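Trarkomano Bench Diary
Gallery 14: The Zipper Weeks

Posted 28/07/2019 from the Prundville shop

Home | Galleries | Parts list | Fault log | Contact

Anyone who has followed the earlier galleries knows the routine by now. We teach two arms to open bags, the arms learn something else, and we write it up. This time the something else was leaning.

The task is called Flirnham, after the street the shop used to be on, and it goes like so. A bag is put down on the tiles. One arm steadies it, the other finds the zipper and pulls. On paper it takes less than a minute. We ran it 493 times before the fault, and most of those runs were dull in the way you want runs to be dull.

Run 494 stopped with the left arm pressing down on a bag and reporting that everything was fine. The force reading said zero. The bag said otherwise, and so did the drive current, which had climbed to 80 percent of its limit and was sitting there like a guest who won't take a hint. The watchdog should have cut power at that point. It was reading the same zero as everybody else, so it didn't.

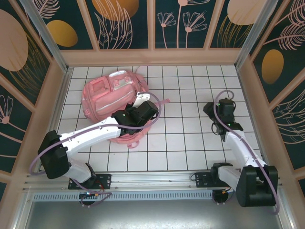

Left gripper on top of the pink backpack, right arm holding nothing. Strap out on the tiles, as straps will be.

The log for that stop shows fault code 3801, which the manual lists as "reserved." We wrote to Nilsuwan, who wired up the sensor boards for us, and they wrote back the same afternoon to say that 3801 means the force channel has dropped out and the controller is using the last good value. The last good value was from before contact. Hence zero. A very calm number, and a stale one.

Nothing got broken. No one had a hand in the enclosure, and the rule about that is older than this fault. But an arm that can't tell it is pushing is an arm we don't run, so the whole bench was down for nine days in July while we went through it.

What we found, in the order we found it:

The connector on the force channel was seated but not latched. It held through small moves and let go on long diagonal reaches.

The controller had no age limit on a reading. A value could be from this millisecond or from last Tuesday and it would be treated with equal respect.

The watchdog compared force against a limit and looked at nothing else. Current was logged, at 1000 samples a second, for the benefit of people reading it later.

What we changed: new latching connectors on both arms, a stop if any force reading is older than 50 milliseconds, and a second stop on current alone that doesn't ask the force channel for its opinion. Code 3801 now trips the red lamp and prints a real sentence. We argued over the sentence for longer than we argued over the fix — it currently says FORCE READING LOST, ARM STOPPED.

If you run the same boards, pull gently on the force connector with the power off. If it moves, you have our fault too. The patch and the full log are on the Fault log page, along with the Nilsuwan wiring note.

Previous: Gallery 13, The Drawer That Won
Next: not up yet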